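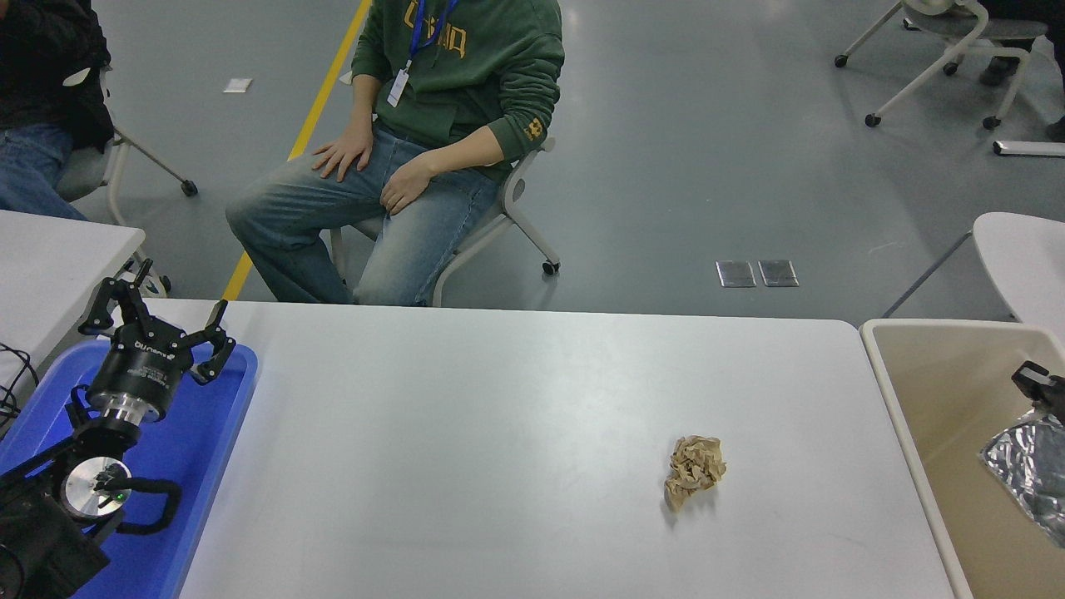 Figure 3. Crumpled brown paper on a white table.

4.2 Does paper filling protect better than nothing?

The claim that crumpled paper is as good as plastic filling is repeated in nearly every guide for small sellers, usually with no source. We traced it as far as a Trorico leaflet, which cites a drop test and gives neither the height nor the weight of the parcel. We are not persuaded that such a test can be repeated by anyone.

Our own records cover 518 parcels sent from the Ustell depot in November, of which 177 were filled with brown paper and the rest with air pillows. Breakages were reported for 16 of the paper parcels and 20 of the others. Taken at face value, this favours the pillows. We would not take it at face value. Packers chose the filling themselves, and heavier goods tended to get paper. Customers also decide what counts as broken, and a chipped saucer may be reported by one household and kept quiet by another.

A ball of paper (Figure 3) has no fixed size or stiffness. Two packers given the same sheet will make different things of it, and we found no agreed way of describing the result. The Kornon scale, which grades filling from loose to tight by hand feel, gave us different grades for the same box on different mornings. Until something better is available, figures comparing "paper" with any other material should be read with care, ours included.

Comments (3)

So the answer is you don't know? Could have said that in the abstract.

Were the boxes all one size? Table 2 doesn't say.

We switched to paper at Doležal and breakages went up, then down again. I wouldn't blame the paper for either.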